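Starnell Remote Demonstration Cell, Drarnden Site
Operator Station Safety Checklist with Inspector Comments
Form 94, January
Inspector: Kurniawati Sopacua
Task under demonstration: snack and drink sorting, two-arm remote control

1. Emergency stop
Stop button within reach of the table attendant: PASS
Stop tested from both operator handles: PASS
Comment: Both arms held position on release. Reset requires the key, as specified.

2. Arm motion limits
Speed limit set for demonstration mode: PASS
Arm-to-arm clearance zone active: PASS
Comment: Limit file 169 was loaded at the start of the shift. Operators shall not edit this file between recordings.

3. Grippers
Finger pads secure, no cuts or wear: PASS
Grip force set to "light packaging": CORRECTED
Comment: The left gripper was still on the setting used for the Palacios tote task. Reset and checked before demonstration 536.

4. Cables
Cables clear of gripper travel: ACTION REQUIRED
Comment: Loops of cable lie on the right side of the table. Secure to the stand before the next session.

5. Work surface and items
Cloth flat and fastened: PASS
Items placed according to layout sheet: PASS
Drinks upright in rack: PASS

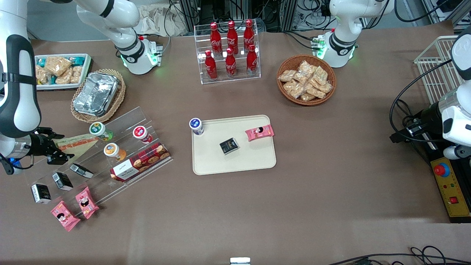 Item 5. Table layout with both arms over the work area; stop button on the yellow panel at far right.

6. Personnel
Operator trained on hand guiding and remote control: PASS
Attendant stays outside the marked line while arms are powered: PASS WITH COMMENT
Comment: The attendant stepped in once to straighten a packet. Arms must be paused first, including for short resets.

Open actions: item 4, assigned to Northorpe maintenance. Reinspection due in 6 days.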